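How to Fold a Crumpled Towel into a Neat Third (and Keep a Whole Shelf Tidy)

Posted by Fadime Güler, Nov 8, 2023
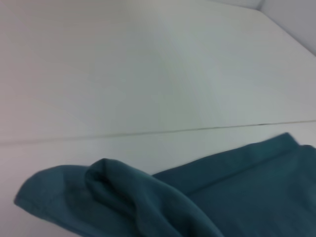
Dark teal cloth on a pale table, all still to do.

I love folding. I know how that sounds, but give me a basket of clean towels, a clear table and a pot of tea and I'm happy for the evening! My sister thinks I should get out more. She also asks me to do her airing cupboard every December before the guests come, so I take her opinion lightly.

A few of you wrote in after the post on pillowcases and asked for plain towels, from the very beginning, starting with one that has come out of the basket in a heap. So we'll go slowly. Once your hands know the moves it takes a few seconds a towel, and you can do it while listening to the radio.

What you need

A flat surface a bit bigger than your towel opened out. A table is best. A bed will do, but the mattress gives under your hands and the edges wander. If your table is made of two parts with a join across it, so much the better – you can use the join as a ruler, and I'll come to that.

A towel that is properly dry. Feel the hem and the corners, where the cloth is thickest. If those are cool to the touch, give it another hour on the airer.

Clean hands, with no hand cream. I've left a perfect thumbprint on a pale towel more than once.

Step 1: Find an edge

Faced with a crumpled towel, most people pick it up by the middle and shake. Please don't start there, you'll only get a different crumple. Look for a straight bit first. There's nearly always one somewhere in the heap, often a folded edge, and it stands out against all the soft rounded lumps.

Slide your fingers along that straight line until you get to a corner. A fold will lead you to one sooner or later, though you may have to turn a layer over on the way. Pinch the corner between finger and thumb and don't let go.

Now run your other hand along the hem from that corner to the next one. Keep to the short side if you can. You'll know the short side because you arrive sooner than you expect!

Step 2: Give it one good shake

With a top corner in each hand, lift the towel clear of the table and give it a single firm snap downwards. One is plenty. It loosens the pile, lets the creases drop out and gets rid of any fluff from the dryer. If you're folding a knitted cloth, skip the snap and just let it hang for a moment, as knits stretch and then never quite go back.

Lay it down starting with the edge furthest from you, and bring the rest towards you as you lower it. This way the air gets pushed out at your end and you don't trap a big bubble in the middle.

Step 3: Smooth from the centre

Put both palms flat in the middle and push outwards to the sides, then up and down. Go gently. You're looking for ridges, the lumpy sort where the cloth has doubled over itself underneath. Pressing on a ridge will only set a crease in it. Lift the nearest edge, pull the cloth out flat and lay it down again.

Don't fuss over wrinkles as small as your fingernail. They vanish into the fold.

Step 4: Line it up

If your table has a join, shift the towel until its top hem runs along it. If not, use the edge of the table itself. I didn't bother with this for years and could never work out why my stacks leaned to the left. The towel had been a bit crooked from the start, and every fold made it more crooked.

Some towels have gone out of true in the wash and won't sit square whatever you do. Take hold of two opposite corners, the ones that look too close together, and give them a steady pull. Try the hem against the line again. Two or three goes usually sorts it.

Step 5: Fold in thirds lengthways

Take the long side on your left and bring it over until it lies two thirds of the way across. Smooth it down. Then bring the right side over the top, so that its edge lands exactly on the fold at the left. You've now got a long strip, three layers thick.

The first few times you'll get the first fold wrong and the second won't reach, or will hang over. Open it out and have another go. I still get this wrong on bath sheets – there's just so much cloth – and I do the first fold, look at what's left, and adjust by a finger's width before I smooth anything.

For small hand towels you can fold in half lengthways instead, and they'll be less bulky.

Step 6: Fold the strip down

Bring the bottom short end up to just below the top short end. Leave a gap as wide as your thumb. Then fold the whole thing in half again. That little gap is swallowed by the turn of the fold and your edges will come out level. Without it the inside layer pokes out like a tongue.

If your shelf is shallow, fold in thirds at this stage as well. You'll get a smaller, fatter parcel that stands up nicely on its own, very handy for drawers.

Step 7: Press and turn

Lay your forearm across the towel and lean on it for a breath. I prefer the forearm to the hand because the pressure is even all the way along. Turn the towel round so the rounded fold faces you and the loose edges face the back of the shelf. From the front you'll see nothing but smooth folds, and you can pull one out without dragging its neighbour along with it.

Stacking

Big towels at the bottom, hand towels above, flannels on top or in a box by themselves. Swap the direction of every other towel if your stack starts to lean. The folded side is always thicker than the open side, so a tall pile will tip backwards sooner or later. My own limit is the height of my forearm, elbow to fingertips.

Put clean towels at the bottom of the pile and take from the top. It's a bother to lift the stack each time, I admit, but they all get their turn and wear evenly.

As for colours, please yourself. I keep darks together, the blues and greens and a grey one that used to be black, mostly to stop pale fluff getting on them.

A few things people get stuck on

The towel is too stiff to fold neatly. Too much powder, usually. Wash it once with no powder at all, then dry it and shake it well before you fold.

The corners are never in the same place. Check the hems. On older towels the stitched end shrinks more than the body and the whole end puckers. You can fold that end to the inside and it won't show. I have an old Stanska bath towel that's a very odd shape by now, and it sits in the pile looking as smart as the rest.

The middle looks lumpy after folding. Go back to Step 3. There'll be a small ridge in there that got missed. Unfold as far as the long strip and run your hand down each layer.

It all falls apart when I carry it. Carry the stack on a flat forearm with your other hand on top, and take fewer at a time. I used to march upstairs with the entire wash under my chin and refold half of it on the landing.

Practising

If you're new to this, choose one medium towel and fold it over and over until it stops being annoying. Crumple it up in between, really crumple it, and drop it back on the table from a little height so you have to hunt for the edge again. I taught my nephew this way on a wet afternoon in Lakville and he was racing me by teatime. (He won. I'd like a rematch.)

Once you're happy with that one, try a bath sheet, then something floppy like a thin cotton tea towel. Thin cloth shows every mistake but it's lovely to handle, and the thirds come out as crisp as paper.

Next time I'll tackle fitted sheets, so start clearing a bigger table. If you've got a towel fold of your own that works in a narrow cupboard, do leave it in the comments – mine is only just deep enough and I'm always ready to try another one.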